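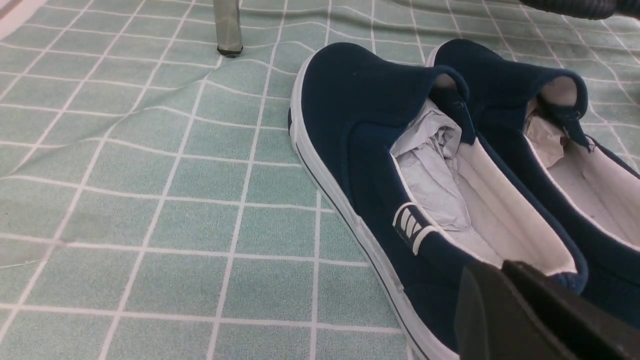 Skirkden Shoe Exchange – Frequently Asked Questions

Do I leave the paper in?
Take it out before walking. We've had 2 emails about tight toes.

Can I put canvas slip-ons in the washing machine?
You can. We'd use a soft brush, cool water and a bit of patience, then stuff them with plain paper and dry them in the shade. Newsprint can leave grey marks on a white lining.

How do I clean the white rubber?
Dish soap and an old toothbrush – preferably one that's retired.

Do you take single shoes?
No. We have 13 already and none of them are on speaking terms.

When can I drop off?
Any time before 4 pm.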